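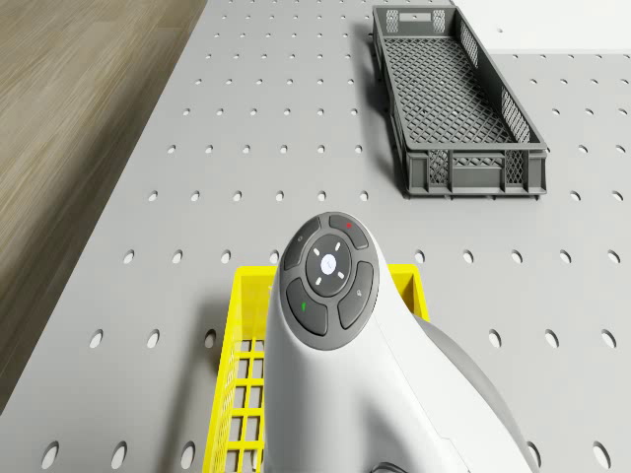

Getting your packing bench ready for the arm

I run the packing benches at Besov, and since March I've shared mine with a robot arm. We planned the whole thing in simulation first (do this, it saves so much shouting!), so you can pinch our steps.

1. Sort your crates. Ours are a grey one and a yellow one, and both have their own spot on the bench. Pick spots people can reach too, as you'll still be doing the awkward orders by hand.

2. Turn the picking job into a checking job. I used to lift 100 trays a shift and now I mostly watch,
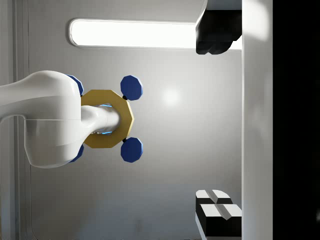 which sounds lovely but is tiring in a new way, so swap over every hour. Shiuli Thambiah does our rota and she fought hard for that one.

3. Let everybody have a go at the simulator before the real arm turns up. Remo Vitale was dead against it and now you can't get him off.
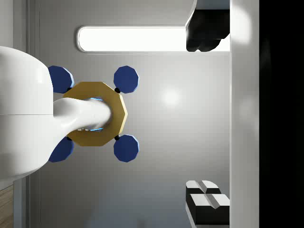 The arm at the gold plate and blue pads, in the simulator

4. Try small parts last. They're fiddly, and we're still doing ours by hand on Fridays.

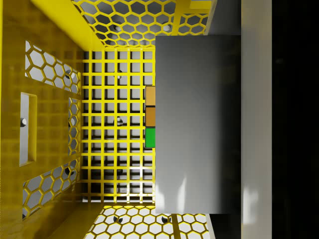
Three little cubes beside the gripper in the yellow bin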